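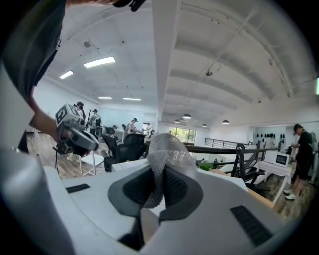 The Mesh Bag Earns Its Place in the Wash

Last updated: 16 December 2024

Mercedes Correa keeps her tights in a drawer with the receipts from the year she stopped using a mesh bag. She bought 21 pairs that year. The year after, with the bag back in the machine, she bought four.

White mesh is one of the least interesting fabrics in the house, and most homes have more of it than their owners think. It holds bras in the washing machine, onions in the pantry and bath toys over the tub. It also gets treated badly. People ball it up, stuff it behind the detergent and throw it out when the zipper goes.

Correa runs a repair and alterations counter in a shared workshop, and mesh crosses her table every week. The first thing she does with a piece is pinch it up by the middle and let the rest hang. A sound piece drops into soft folds and you can see through it evenly. A tired one shows thin places where the threads have slid apart.

"You don't need to pull on it," she says. "Pulling is how it got that way."

The weave matters more than the price. An open weave lets water and soap through quickly and suits socks, T-shirts and baby clothes. A fine weave is better for anything with hooks, lace or beads, since a hook will find an open hole and stay there. Correa sells two bags of her own making, both plain white, and tells most customers to buy the fine one first.

Conall Keogh, who manages the linens for a small hotel, went through 200 bags in his first year on the job. Most of them failed at the zipper. He now buys the Bovholm bag, which has an elastic garage that the zipper pull tucks under, and the replacement order last April was for 12.

His other rule is about filling. A bag should be half full at most. Packed tight, the clothes in the center come out with soap still in them, and the seams take the strain of the spin.

Washing the bag itself is easy to forget. Lint gathers in the corners and the mesh goes gray. Turn it inside out, shake it over the trash, and run it with the towels on warm. Skip the dryer. Most of these bags are polyester or nylon, and high heat can leave them stiff and puckered — once that happens they don't recover.

Folding takes a little patience because the fabric slides. Correa lays the bag flat, closes the zipper, folds the long sides to the middle and rolls from the bottom. Keogh doesn't fold his at all. He hangs them from a row of hooks by the washer, where they dry between loads.

A small hole can be closed with a few loose stitches in polyester thread. Stitch into the sound mesh on either side and leave some slack. A hole bigger than a quarter needs a patch, cut from an old bag and sewed on by hand with the edges turned under. Seams that have let go can be run through a machine with a fine needle and a sheet of tissue paper underneath, which tears away afterward.

When a bag is past mending, cut off the zipper and save it. The mesh still makes a decent pot scrubber, folded over a few times and stitched around the edge, or a liner for the bottom of a flowerpot.

Correa has one on her own kitchen sink. It used to be a bag for tights.

322 shares

21 comments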